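**Katiyar K-15 Under-Sink Water Softener**

Single-tank ion exchange softener for one kitchen cold line. Built for rental units and small kitchens where a whole-house system can't be fitted.

## Specifications

| Item | Value |
|---|---|
| Tank height | 15 in |
| Inlet and outlet | 3/8 in compression |
| Working pressure | 20 to 80 psi |
| Water temperature | 41 to 100 °F |
| Capacity per regeneration | 300 gal at 10 grains per gallon |
| Regeneration | Manual, table salt or fine softener salt |
| Salt per regeneration | 2 lb |
| Bypass valve | Included |

Capacity falls as hardness rises. At 20 grains per gallon, plan on half the listed volume. Iron above 0.3 ppm will foul the resin and voids the resin warranty. Well users should test before ordering.

## In the box

- Tank with resin, filled and capped
- Bypass valve with drain hose
- Two braided lines, 24 in
- Hardness test strips
- Floor bracket and screws

The Flormont faucet adapter is sold separately. It is needed only where the cold line has a 1/2 in stop valve.

## Installation

1. Close the cold stop valve and open the faucet to release pressure.
2. Fix the bracket to the cabinet floor. Leave room above the cap for adding salt.
3. Connect the inlet line, then the outlet line. Hand-tighten, then a quarter turn with a wrench.
4. Open the stop valve slowly with the bypass set to SERVICE.
5. Flush until the water runs clear.

## Washing dishes with softened water

Soft water needs less detergent. Start with half the usual dose and adjust. Too much soap leaves a slick feel that takes longer to rinse off. Existing scale on dishes will not dissolve by itself and should be removed once with white vinegar.

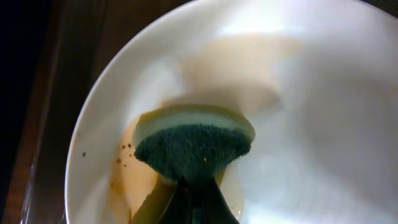 One buyer in Kildale wrote that the spots on her glasses stopped after the first regeneration, but that the drain hose was too short to reach the sink basin from the back of the cabinet. A longer hose is listed under spare parts.

## Spare parts and shipping

Resin refill, cap seal, long drain hose and test strips are stocked in Sollavville. The cap seal was changed in June; older tanks take the gray seal, current tanks the black one. Check the color before ordering.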